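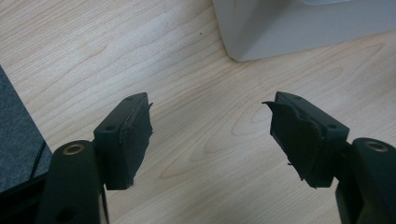
Finger pad maintenance (Grestik hand-held gripper)

Finger pad maintenance is the routine inspection, removal and replacement of the contact layer on the two fingers of the Grestik, a hand-held parallel gripper used to record manipulation tasks for robot training. The same fingers fit the Dagdag wrist mount, so the procedure applies to both tools.

Construction

Each finger has two parts: an arm, dark green-black with a rounded top, and a boxy finger block fixed to the arm's inner side. A brass-colored ring surrounds a hole near the top of each arm. The top face of each block has two small round holes. The inner face of the block is the gripping surface and carries a black covering of tape or rubber. The two fingers mirror each other and face across an open gap.

Wear

The covering is a consumable part. Wear usually starts at the edges, which become ragged and then lift. In an advanced state the layer crumples, curls outward at the top into a lip, and tears along the lower edge. The two sides seldom wear evenly, and one pad may be badly disheveled while the other shows only a frayed tab and a crinkled lower edge.

A lifted lip has two effects. It touches the object before the flat of the pad does, which shifts small parts during closing, and it can hide the contact point from the tool's camera. Recordings made with a lifted lip are normally marked for review.

Inspection

Pads are checked with the gripper open over a clear, pale surface, where loose edges are easy to see against the background. The Stamcombe workshop manual sets an interval of 2,000 closing cycles, or sooner if any edge has lifted by more than 3 mm.

Replacement

The tool is powered down and the fingers opened fully. The old layer is peeled from the top edge downward and adhesive residue is wiped off with isopropyl alcohol. New strip is cut with an overlap of 6 mm at each end, pressed on from the center outward, and folded around the block. The small holes in the top face must stay uncovered. Both pads are changed together - a new pad facing an old one moves the closing point off center.

After replacement the closed position is zeroed again in Zokska, the control software, and the new offset is entered in the tool log.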